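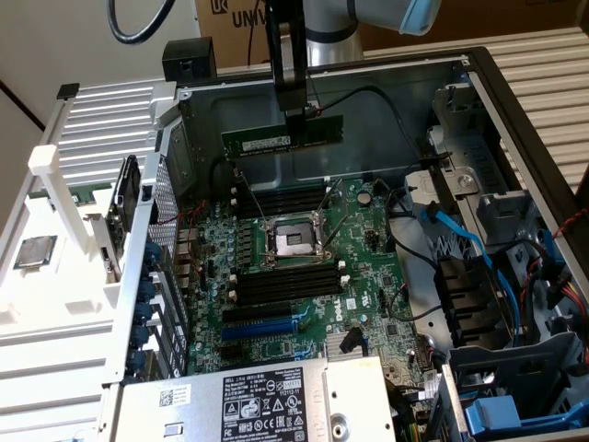
The Last Five Millimeters

A memory module is a poor object for a robot to hold. It is thin, it flexes, and the only faces available for gripping are covered with chips. It also has to go into its slot with far more force than it takes to pick up, applied straight down along a card edge that tolerates very little tilt. Desktop computers have been built this way for decades, and the assumption has always been that a person would do the building.

Akinyi Owino has spent most of the past year trying three two-fingered grippers on that job. Her test bench at Kaushik, a contract repair shop that refurbishes office workstations, uses one arm, one wrist camera mount and a stock of retired Dell towers. The towers lie on their sides with the panel off, so that insertion is a vertical move. A CPU waits on a white plastic fixture to the left of the case for the second half of the routine.

The grippers differ mainly in how they close. The Jalby is a parallel electric unit with a ball screw and no force sensing beyond motor current. The Garkura uses a rack and pinion and reports finger load directly. The Kudov is the cheapest of the group at $399 and has fingertips that can be swapped with two screws. All three were run with the same controller and the same approach path.

Each unit was scheduled for 2000 insertions. A cycle consists of a pick from a tray, a move over the slot, a descent until contact, a short search along the slot axis, and a press. The module is then released and the latches are checked. Owino counts a cycle as good only if the latches at both ends of the slot have closed and the machine passes a memory test afterward.

"Picking was solved in the first week," she says. "Everything I have written down since then is about the press."

The press is where slip appears. With the module held across its long faces, the reaction force from the contacts pushes it up between the fingers. If one finger pad has less friction than the other, the module rotates before it slides. The controller sees normal force at the wrist and keeps going, while one end of the card seats and the other stays high. On the Jalby this could be reduced by raising the grip current, up to the point where the pads began to mark the labels. The Garkura caught the same event from a drop in finger load and stopped in time to retry. Its weakness is speed: the load signal is filtered inside the gripper, and the descent had to be slowed to match it.

The Kudov had no sensing worth using, but its replaceable fingertips turned out to matter more than expected. Owino printed a set with a shallow step that bears on the top edge of the module, so that the press goes through the step and the pads only have to keep the card upright. Slip stopped being the main cause of failure. Alignment took its place, since the step leaves less compliance for the search move.

Access is the other constraint. A workstation board of this type carries four slots above the CPU socket and four below it. The upper bank sits closer to the rear metal wall of the case, and a wide gripper body has to clear that wall with the fingers still vertical. The Garkura is the widest of the three and needed fingers 9 mm longer than standard. Longer fingers bend more, and its load readings had to be recalibrated for them. Cable routing caused trouble of its own. An early layout let the gripper cable hang free and it caught on a drive bay bracket during a retreat. It now runs down from the wrist along the gripper.

Processor placement has been tested less. The part has a flat metal heat spreader and can be gripped by its edges, but the exposed pins in the socket leave no room for a search by contact. A chip dragged sideways by a small amount ruins the board. Owino lowers it on camera position alone, stops above the socket, takes a second image and corrects once. The retention levers are still worked by hand.

For the memory work, the shop plans to combine the stepped fingertips with the Garkura body. New fingers are due in July, and the full run will be repeated on both banks of slots before the arm is moved off the bench.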